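Setting up a handheld demo station on your packing floor

Quick one before the December rush. We've had the gripper handles at Custero for 2 months now and people at the other sites keep asking how we run it, so this is how we run it. The handles record how a person does a job, the recordings go to train the arms on the Tanen line. If you've already got yours calibrated skip to step 3.

Before you start

One person who packs for a living. Not a team lead, not me. One spot clear of forklift traffic. A quiet half hour.

Get the roster sorted first. Demo time is paid floor time and comes off that person's pick target for the shift. We didn't do this in the first week and Peninah Rweyemamu rightly went crook at us – her numbers looked terrible on the board and she'd been doing exactly what we asked.

Step 1. Straps

Strap over the back of the hand, snug, not tight. Should be able to open your hand without dropping the handle. Left goes left. Check twice, the labels on ours have rubbed off.

Step 2. Cables and markers

Leave slack in the cable, enough to reach arms-out. Wipe the marker cubes with a dry cloth, no spray. Don't hang anything off them and don't put stickers on them (we had stickers). If a cube gets knocked, redo the calibration, all of it, even if it looks fine.

Step 3. Zero pose

Stand still, both handles in front of the chest, cubes level and close together but not touching. Hold for a count of 4. Umix beeps once when it's happy. Two beeps means it lost a marker, start over. Usually it's glare off the floor or a sleeve hanging down over the handle, so push sleeves up.

Step 4. Do the job

Pick, turn, place, let go. Normal speed. People slow right down becuase they think the machine wants it slow. It doesn't. Mistakes are fine, keep going and fix it the way you'd fix it on a real order. Those are handy recordings to have.

Stop at 20 minutes. Wrists get sore before people admit it.

Step 5. Save and name

Site, task, initials if the person agrees, a number if they don't. Hina Janjua has the naming sheet. We're at 1366 good takes, 131 binned, nearly all of the binned ones from bad file names. Painful.

What changes for the crew

Ask this out loud at the toolbox talk or it gets asked in the lunch room. At our site the arms took over the carton loading, the worst job for backs. Folke Tveit moved from loading to checking and says he misses the radio down that end but not the lifting. No one lost hours. I can't promise what your site will do, get it in writing from whoever can.

Also people should get to see the arm run on their own recordings. Kerttu Kallio spotted it was copying a little flick she does with the flaps, and she wanted that fixed, so she re-recorded the lot. Fair enough.

Charge the handles overnight, spares are in the Shakya cupboard, and ring me if the beeping wont stop.
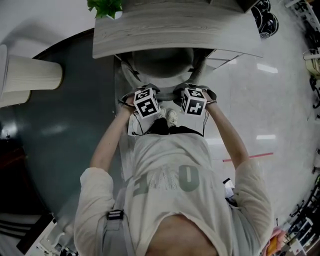
Last thing, calibration files from the old handles don't load on the new ones. Bin them and start from step 1.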